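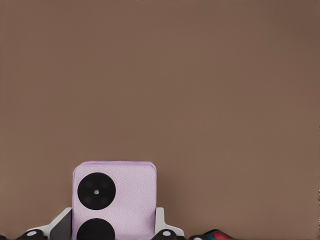 **rui_barreto** – 7 Aug 2022
Has anyone here bought a car through Wutard? They've got a Jorkix estate listed at 2000 under the going rate, 95 thousand on the clock, and the seller says it's had "full dealer care". I've asked for the service book twice and been sent a photo of the key instead. The paint is meant to be a pale lavender, much the same shade as the thing at the bottom of the picture, and I can't find that colour on any Jorkix chart.

**ndae_han**
Probably a respray. Walk away.

**custodio_c**
Bit quick, that. Mine came in an odd lilac and it was a factory order, just not in the brochure. Check the plate in the door shut for the paint code.

**ndae_han**
And if the plate's missing? A colour code won't tell you who serviced it either.

**sang60**
Wutard were fine with me in July, but I paid for my own inspection. Took 2 hours and found a leaking rear damper they'd "missed".

**rui_barreto**
So fine apart from the damper, then. Who did the inspection?

**sang60**
Du Plessis. They'll want it on a ramp – don't let the seller talk you into the driveway.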